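The Flundstead Pearls opens with insurance investigator Max Owusu stepping off a night train in a town he has avoided for 24 years. A widow has reported a necklace stolen, the company doesn't believe her, and the local police would like everyone to go home. Armelle Lefèvre keeps the first chapters short and gets the body on the page by the end of the second.
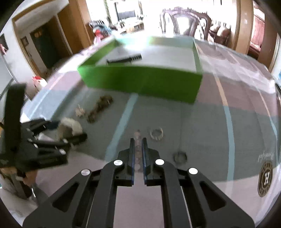 *Beads on a patterned cloth.*

Owusu is good company. He is tired, polite and stubborn, and he does most of his work by sitting in kitchens and letting people talk. The best of these scenes is with Woker, a retired jeweler who lies about everything except the price of things. I also liked the trip out to the Juvex warehouse, although it runs ten pages too long.

The middle sags. Two of the suspects are hard to tell apart, and a subplot about a forged receipt is dropped and picked up again so late that I had to go back and find it.

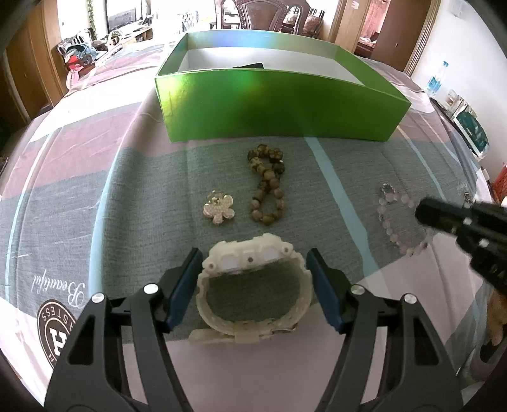

## The ending

I guessed the thief but missed the killer. Lefèvre plays fair — the clue is in the hotel scene, in plain sight — and the last confrontation is quick and believable. The final chapter sets up a second case that I would read.

Four stars out of five. The paperback has small type, so try the e-book if that bothers you.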